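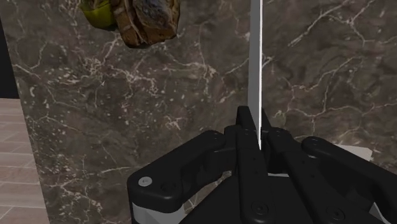
Seed Swap Season Is Back at Clornley Hall

Filed under: Out and About > Gardens

We can't wait for this one! The Clornley seed swap returns in March, and last year's was such a treat (593 packets changed hands, and I came home with far more squash than any one yard can hold). Doors open at 10 a.m. and the bean table usually gets picked over fast, so come early if you're after pole beans.

Bring whatever you've saved, labeled with the variety and the year. No seeds? Come anyway and take up to two packets to get started – you can bring some back next year. The folks from Morus Nursery will have bare-root currants and young mulberry trees, and they love talking about pruning, so bring your questions.

New this time is a tomato corner with 39 kinds, including the little striped Gruden that did so well on our porch. It's sweet, it keeps setting fruit right up to frost, and it doesn't mind a pot!

Parking is behind the hall off Lynch Road. The front lot is for unloading only.

Recent items
- Starting onions on a windowsill
- Lynch Road footbridge open again
- What to do with 67 jars of plum jam

Comments

beanpole: Any chance of runner beans this year? I missed out last time.

mossy_steps: Seconding the Gruden. Mine were taller than the fence by August.

kt_in_clornley: I have extra leek seed and will bring it all!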